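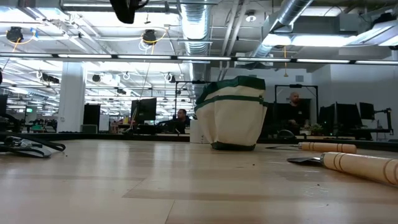

Wundden pauses tool-packing cells after gripper fault at Virkitgate

Software fix shipping to all sites in August — customers asked to check grip-release setting now

VIRKITGATE — Wundden today confirmed a fault in the release software for its two-arm packing cells, the ones used to put garden hand tools into canvas totes. No one was hurt. Two arms at the Virkitgate test floor failed to stop when a gripper kept hold of a tool it had been told to let go of. One tote was dragged over the table rail and a pair of shears went onto the floor.

The company has paused the same job at customer sites until the update is in. Other jobs are not affected and can keep running.

What went wrong

The arm control software, named Akness, takes a "fingers open" signal from each gripper before the arm moves away. On the night of the fault it accepted an old signal. The arm lifted with a trowel still in its fingers, the trowel caught on the tote strap, and the force limit that should have stopped everything was set too high for a soft bag. It tripped late. An operator hit the stop button at 2 a.m. and both arms held where they were.

Engineers went through 1,947 logged releases afterwards and found 78 where the open signal was out of date. In all but one the fingers had opened anyway, so no alarm and nobody noticed it.
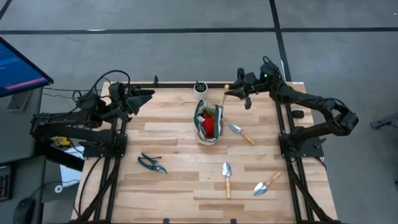

Two-arm cell at Virkitgate with a canvas tote, hand trowels and pruning shears.

"We should of caught this in the logs weeks ago and we didn't," said Johannes Mahlangu, head of safety at Wundden. "The stop button worked. The limit that comes before the stop button was set wrong, and that is on us, not on the operator."

Mahlangu said shears were the main worry. A trowel dropped from that height is a nuisance. Blades are another matter, and totes with shears in them stay off the cells until the new limits have been tested on site.

The tests are being repeated with Poojary, the supplier of the gripper fingers. Poojary has checked the fingers from both arms and found no wear or damage. Same parts stay in use.

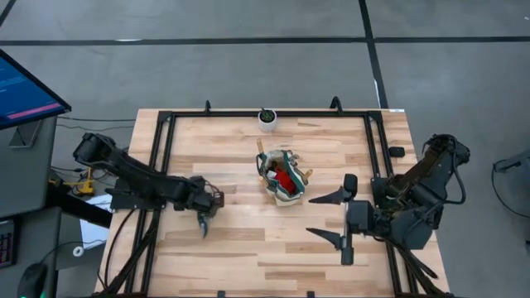
What customers need to do

— Stop any job that packs hand tools into fabric bags. Hard bins and trays are fine.

— Open the Akness settings page, find "release check" and set it to "fresh signal only". Restart the cell, the setting does not take untill you do.

— Keep people outside the marked floor area while the arms are powered, including during resets.

— Send in release logs if the cell has run more than 700 cycles since its last service. Shorter logs not needed.

The August update makes the fresh signal check permanent and adds a lower force limit for bags. It is free for all sites. Cells that miss the update will refuse fabric bag jobs but will otherwise start as normal.

A full fault report goes to customers with the update. Site managers who want the draft sooner can ask their Wundden service contact.

About Wundden

Wundden builds and services two-arm packing cells for garden and hardware suppliers. Its test floor is in Virkitgate.

Press contact: Wundden press desk, Virkitgate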